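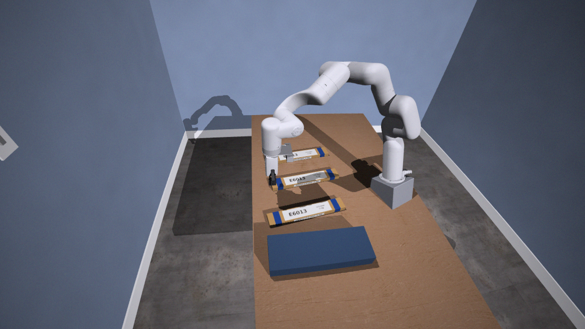

Figure 1. Simulated bench with the arm, three banded cartons and the blue block.

4.2 From the simulated bench to the garage bench

The Fahy build is a one-car garage with a secondhand arm bolted to a workbench, and its owners wanted to know if practice in simulation would save them any time. Our own view going in was that it would save less than people in home workshops tend to claim. We trained the picking routine in Inlow for 3,000 simulated attempts and then ran 300 on the real bench, with no changes to the code between the two.

The simulated runs looked good. We do not put much weight on that. Cartons in Inlow have clean edges and never sag in the middle, and the floor under the table does not shake when a truck goes by. A high score there mostly tells us that the routine has learned Inlow.
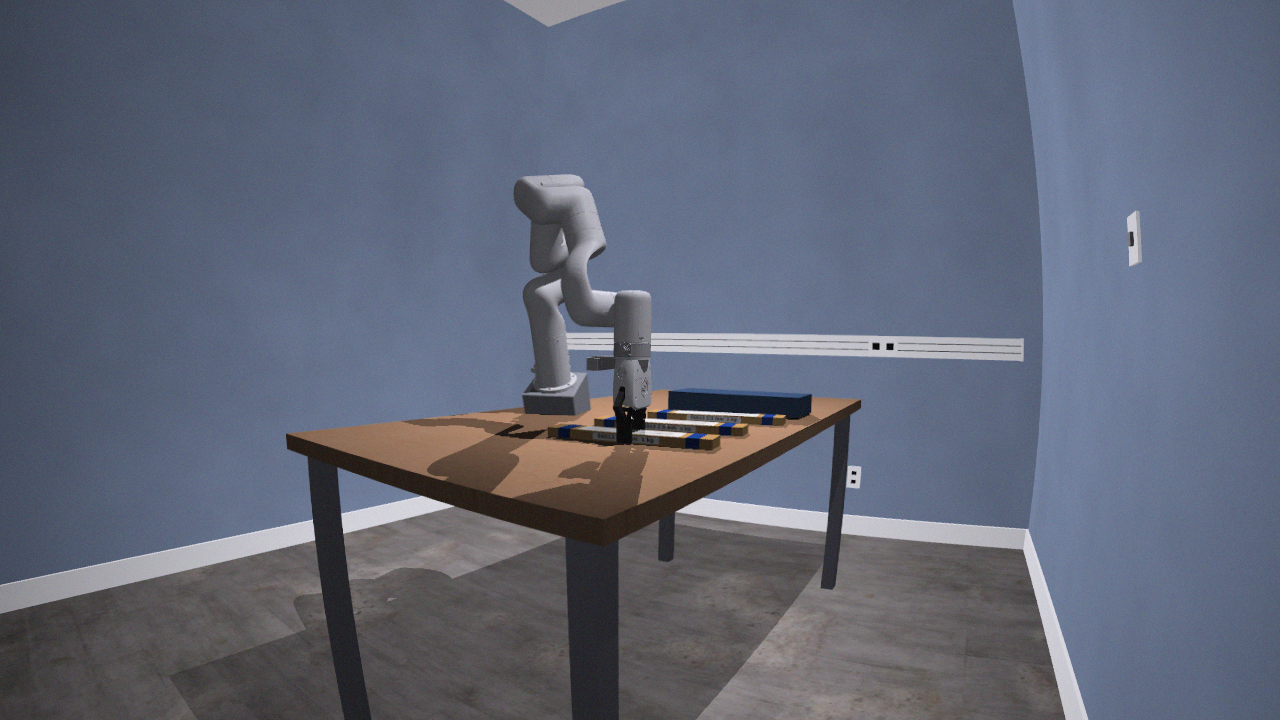
Our main doubt concerns spacing. The garage owners place parts by hand, and no two layouts match. In the simulated layout the three long pieces lie roughly parallel, with the gripper pointing straight down at the middle one, and a routine trained on rows this orderly has had little reason to learn what to do when a neighbor sits at a bad angle. We tried 6 layouts on the real bench. The routine coped with 4 – all of them close to parallel – and in the other layouts it pushed the outer carton aside before closing its fingers.

Shadows may also play a part, although we did not test lighting separately and would not want the garage results read that way.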